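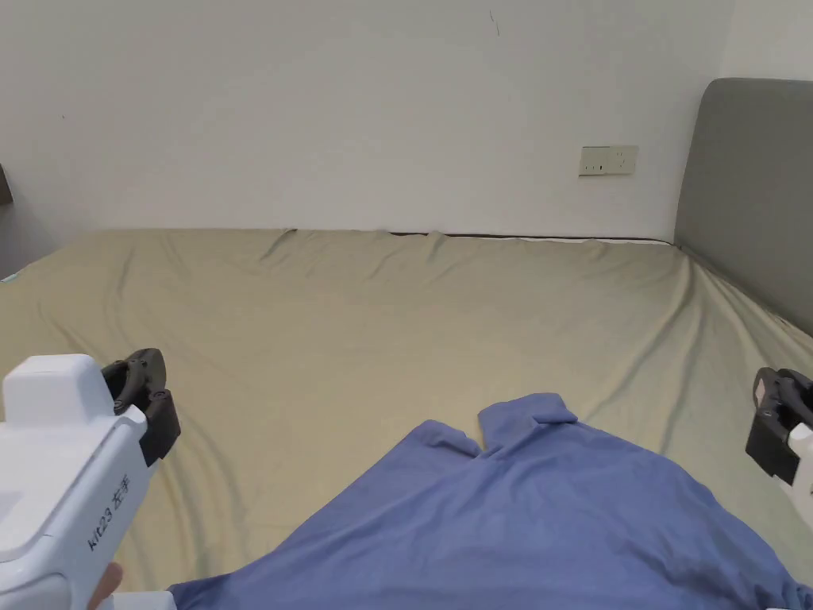
26 April 2020, hand units, kit23

Spent the morning on the left hand unit of kit23 (the one marked 左手 on the side, so please stop putting it back in the right-hand slot, you know who you are!). Signe had it down as sticky on closing, and she was right, the jaw hung up a little near the end of its travel. Backed the small finger fasteners off, wiped the pivots, put them back in with the short driver and just a touch of threadlocker. Then 200 open-close cycles by hand while I drank my coffee. Smooth all the way now, and my thumb hurts.

Shirts on the bed are still the hardest job for these fingers. Soft blue cloth on a soft sheet, and if the jaw lags even slightly you pick up sheet along with the collar. So that's my check from here on: pinch the collar, lift, see what comes with it.

Width calibration redone after the cleaning. Closed reads 5, full open reads 191, and I saved both under today's entry in the Jastholm folder. Old values are still in there, don't delete them yet, Rin H. wants to compare.

Right unit not touched. Sadao has the short driver next. Clean the pivots again at 1000 cycles, sooner if there's lint in them. Need to order more threadlocker from Bristden, the tube is nearly flat.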